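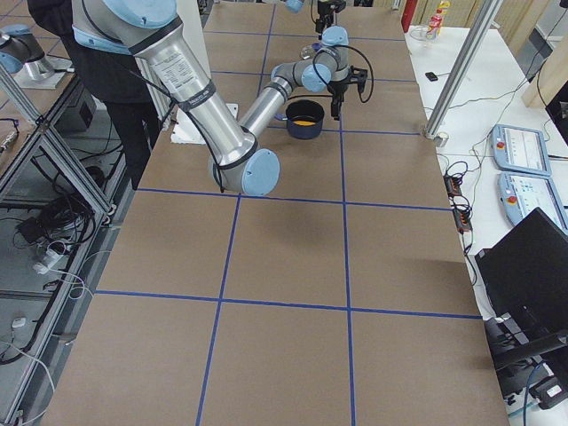
茶色の紙で覆い、青いテープで区画を分けた作業台。

養生テープ(ようじょうテープ)は、塗装や建築、引っ越しなどの作業において、対象物の表面の保護、シートの仮止め、位置の表示を目的として一時的に貼付される粘着テープの総称である。作業の終了後に剥離することを前提とし、梱包用テープに比べて粘着力が低く設定されている。広義にはマスキングテープを含むが、建築現場では基材にポリエチレンクロスを用いた手切れ性のよい製品を指すことが多い。

概要
養生テープは基材、粘着剤層、および必要に応じて設けられる剥離処理層から構成される。基材の種類によって手切れ性、伸び、耐水性、曲面への追従性が異なり、粘着剤の種類によって貼付可能な期間と被着体が決まる。色は緑、青、半透明、白などがあり、色と粘着力の対応は製造者によって異なる。全製品に共通する色の規則はない。

基材
紙基材には和紙およびクレープ紙が用いられる。和紙は薄く、塗料の見切り線が鋭く仕上がるため、塗装の境界に適する。クレープ紙は縮れ加工により伸びを与えたもので、曲線部に沿わせやすい。いずれも長時間水に触れる箇所には向かない。
ポリエチレンクロスは、帯状のフィルムを縦横に織り、樹脂で被覆したものである。織り目に沿って直線的に切れ、刃物を必要としない。床用シートの固定や建具の保護に広く使われる。
布基材は強度が高いが厚みがあり、段差を嫌う仕上げ面には用いにくい。

粘着剤
アクリル系粘着剤は耐候性に優れ、糊残りが比較的少ない。ゴム系粘着剤は初期の接着が速い反面、紫外線と熱により劣化しやすく、屋外に長く放置すると基材だけが剥がれて糊が残ることがある。シリコーン系は耐熱用途に限って用いられる。

区画表示への利用
養生テープおよびマスキングテープは、床や作業台の上に境界線を設ける用途にも使われる。塗料による区画線と異なり、配置の変更に応じて貼り直すことができる。工場や倉庫では通路と置き場の区別に、舞台では道具や演者の位置の指示に用いられ、後者の行為は「バミリ」と呼ばれる。
台の天板に直接貼らず、先に紙を敷いてその上に貼る方法もある。天板に糊が残らず、区画を改める際は紙ごと交換すればよい。ただし紙の表層が粘着剤に引かれて毛羽立つため、同じ紙の上での貼り直しには適さない。直線を長く引く場合は、始点を固定してテープを軽く張り、終点に合わせてから全体を押さえる。強く引き伸ばして貼ると、基材の収縮により端部が浮く。

施工上の注意
被着面の粉塵、油分、水分はあらかじめ除去する。低温下では粘着剤が硬化し、初期接着が低下する。Relarthorpeの改修工事では、11月に廊下の床へ貼られた長さ600メートルのテープのうち、外気に接する搬入口付近で浮きが生じ、二度の貼り替えが行われた。現場を担当したハン・ディン(Hằng Đinh)の記録は、原因を床面の結露としている。
剥離は、テープを折り返すように低い角度でゆっくり行う。塗装の見切りに用いた場合は、塗膜が完全に硬化する前に剥がすのが一般的である。硬化後に剥がすと、塗膜が境界で割れることがある。壁紙、突板、古い塗膜、ワックスを施した床は表層が剥離するおそれがあり、目立たない箇所での試し貼りを要する。

保管
直射日光と高温多湿を避け、巻きの側面を下にして置く。側面に埃が付着すると、貼付時に縁の密着が悪くなる。長期保管した巻きでは基材が縦に裂けやすい。

関連項目
マスキングテープ
養生シート
マスカー
区画線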